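Ridix is a simulation kit for training and testing two-armed household robots. It was developed by the Drevska company of Gastusholm and first released in April 2021. The original design was by Firdevs Güneş, and Sihan Cai has led development since version 2.

The kit supplies rendered kitchens and storage rooms, along with movable objects such as containers, boards and food items. A user loads a robot model, picks a task, and either drives the arms by remote control or runs a trained policy. Each run is saved with joint positions and camera views. 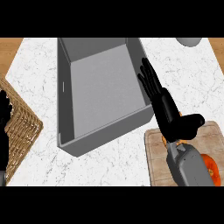
A Ridix kitchen task, with the robot's right hand over the side of an open gray box.

The base package has 85 tasks. An add-on called Luo, released on Monday, February 6, 2023, brought 1,269 recorded runs and a scoring tool. Licenses are sold per workstation, and schools pay a lower rate.

Reviewers have praised the short setup time and the clear task files. Common complaints are the lack of soft objects such as cloth, and slow loading in scenes with many items.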